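Kastamel opens wire sorting and reuse service in Cedivthorpe

24 March 2023

Kastamel has opened a service for sorting offcut and surplus wire at its Cedivthorpe workshop. Electrical contractors, panel builders and repair shops can now send in mixed wire and have it returned by colour and type, ready to go back on the shelf.

The service is called Puvus. It takes short lengths that would normally go into a scrap bin at the end of a job, along with part-used bundles and leads with the connectors still fitted. A trial with local firms ended in February, and 1516 bundles were sorted during that time. Of those, 1403 went back to the firms that sent them.

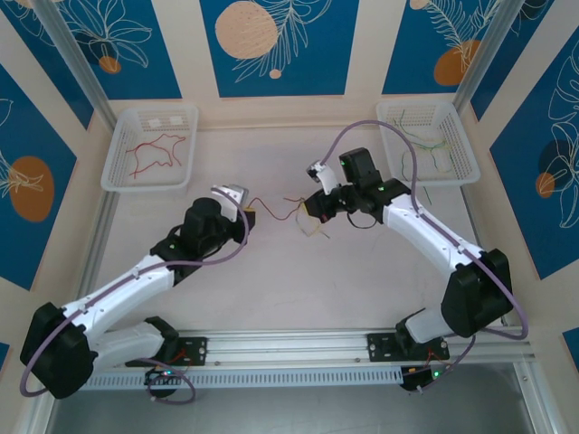
Most wire arrives at Cedivthorpe mixed together in sacks or boxes. It is separated by colour first, then by thickness, and anything with damaged insulation is put to one side for recycling. Each colour has its own white perforated basket at the back of the work surface, with red wire in one and green in the other, and the baskets are changed over when the next pair of colours is due. Twisted pairs are kept as pairs unless the customer asks for them to be split.

Glenys Mostyn, who runs the Cedivthorpe workshop, said: "A lot of good wire gets thrown away at the end of a job. Sorting it on site takes time that electricians don't have, so it goes in the skip. We would like to see it used."

Customers get their wire back tied in bundles, with a label giving the colour and the shortest length in the bundle. Connectors are left on unless the order form says otherwise. Yellow-and-green striped wire is always bundled separately from plain yellow and plain green.
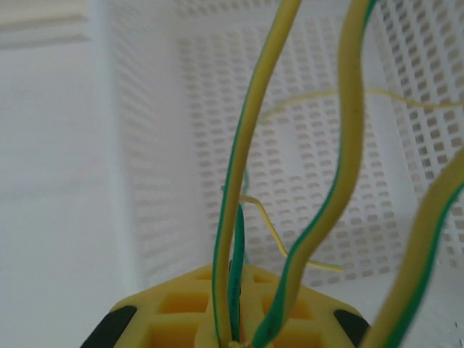 How much wire does a firm need to send? The smallest order is one full sack, and a single order can hold up to 200 bundles once sorted – larger amounts are booked in as two orders.

Myklebust, which supplies storage and packing materials to the workshop, will provide return boxes for the service. The boxes can be used again for the next order.

"We had 785 bundles in one order during the trial, and that was too much to handle in one go," said Mostyn. "That is why there is now a limit."

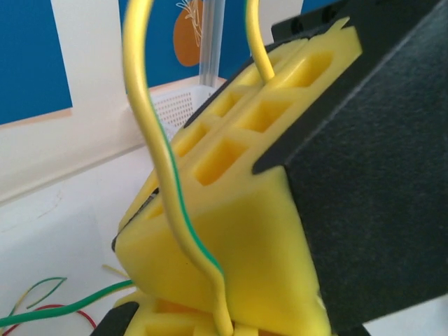 How to book

Order forms are available from the Kastamel office in Cedivthorpe. Wire can be dropped off at the workshop or collected for a small charge. Please remove any tape and keep mains cable apart from other wire.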